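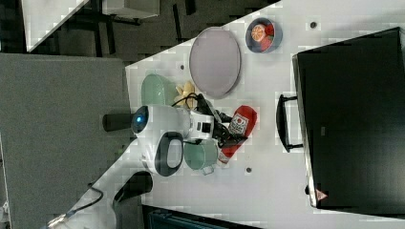 Buying a Robot Arm Should Not Mean Buying a Promise

Schools and small workshops are now being offered complete tabletop arm kits at prices that would have seemed unlikely a few years ago. The Berkon kit, sold through Dakunton, is among the better known. At $3,000 it includes the arm, the gripper, a controller and 26 prepared lessons. The hardware deserves a fair hearing. The terms of sale deserve closer attention than they have received.

Our position is that a kit of this kind should be judged on cluttered work. A single block on a bare surface tells a buyer very little. Cups, packages, lids and bowls set close together are nearer to what students and staff will ask of the machine, and sellers should publish results for such work along with the failures.

Dakunton's brochure reports 112 successful picks. It does not say how many were tried, or with which objects. Kimutai Lukumay of the Sundaram training center has asked for the full record and has been told that it will be supplied in September. Buyers should wait for it.

The support plan raises a second concern. Replacement gripper fingers are covered for 23 months, but only when they are fitted by Jamico. A school with a capable technician gains nothing from this rule and may lose the use of its kit for weeks. We would ask Dakunton to sell the parts openly and to print the fitting instructions in the manual.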